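Washing and Drying Your Glasses: Frequently Asked Questions

Updated 3 July 2020

We love getting your questions about glassware at Pratemmont, and the ones about faceted tumblers just keep coming! Puspita Setiawan and Eusebio Echeverri have answered the most common ones.

Do I need to wash new glasses before I use them?

Yes, please do. New glasses pick up dust and packing fluff on the way to you, and sometimes a faint cardboard smell. Warm water, a drop of dish soap and a soft sponge will sort them out.

How do I get the sticker off the bottom?

Soak the base in warm water, then lift one corner with a fingernail and pull slowly. If glue stays behind, rub in a little cooking oil, leave it for 4 minutes and wash again. Paper labels tend to come apart in the water and plastic ones usually peel off whole (so satisfying!). You can leave the sticker on for the first wash if you're in a hurry, but it gets grubby fast.

Upside down or right side up on the rack?

Upside down, every time. The water runs down the inside and drips off the rim, and you don't end up with a little puddle in the bottom of the glass. A wire rack is great for this because air can get up inside from below. On a flat towel the air gets trapped and the glass fogs up, so if a towel is all you have, tip each glass a bit or slide a chopstick under the rim.
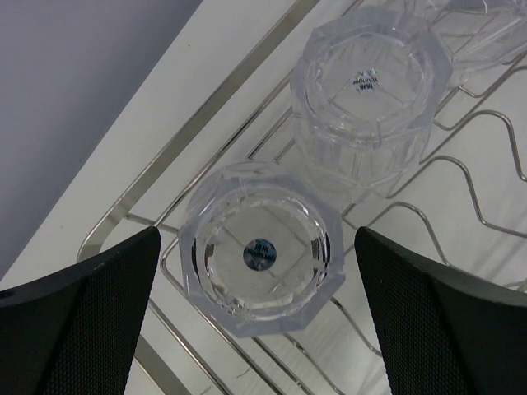 Leave a finger's width between glasses if you can. Thick glass is tougher than it looks, but two rims knocking together is how most chips start, and we've had plenty of letters about that one. Heavier tumblers are happiest toward the middle of the rack, with mugs and bowls at the ends.

Why do the flat sides look cloudy when the rest is clear?

Usually it's hard water. Facets catch so much light that every dried drop shows up. Mix one part white vinegar with two parts warm water, let the glasses sit in it for a while, then rinse well and dry with a lint-free cloth. We were amazed the first time we tried it on an old set from Clillari. They sparkled!

If vinegar makes no difference, the surface may be etched, and sadly that won't come out.

Can they go in the dishwasher?

Check the maker's instructions first. If they say yes, use the top rack and a gentle cycle. Eusebio still washes his by hand, but he likes washing up.

Can I stack them once they're dry?

Only if they were made to stack. Straight-sided tumblers can wedge together and be a real pain to separate. If yours are stuck, put cold water in the top glass, stand the bottom one in warm (not hot) water and twist very gently.

How long should they stay on the rack?

Overnight is easiest. In a damp kitchen in January, ours can take nearly 6 hours, so we often finish them off with a cloth.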